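Re: Remembrance walk in March - route and readings

> The Prata group asked whether the walk could start at the old rail yard instead of the town hall. They also want all 158 names read at the memorial wall. Last year we read only 21 and several families were unhappy about it. Can we settle both before the flyers go out?

I have no objection to the rail yard. The deportations from Plikitz left from there, and the platform is still standing. The city needs to approve the street closure again if we change the start, so please don't print anything yet.

On the names, I'm in favor of reading all of them. Last year's list left out the people taken from the outlying farms, and their families have asked about it twice. We would need more readers and a second microphone.

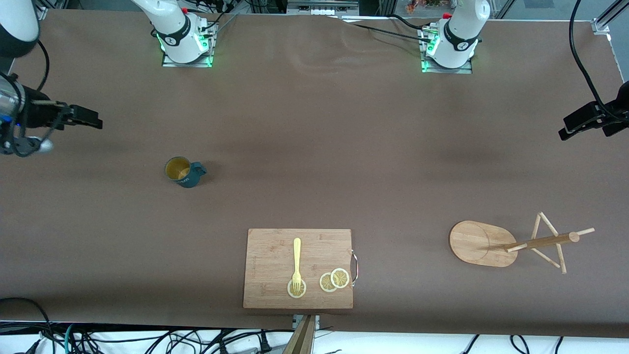

## What I need from each town

- **Prata:** a corrected list of names, with spellings checked against the parish register.
- **Plikitz:** 10 readers, any age. School students are welcome.
- **Zurkanar:** the banner and the two translations of the peace statement.
- **Skaltitthorpe:** confirmation that the choir can be at the wall by 2 p.m.

The exhibit of letters stays up through the end of March. Two of the letters are on loan and have to go back to the archive first - I'll write separately about that.

Please reply to the whole list.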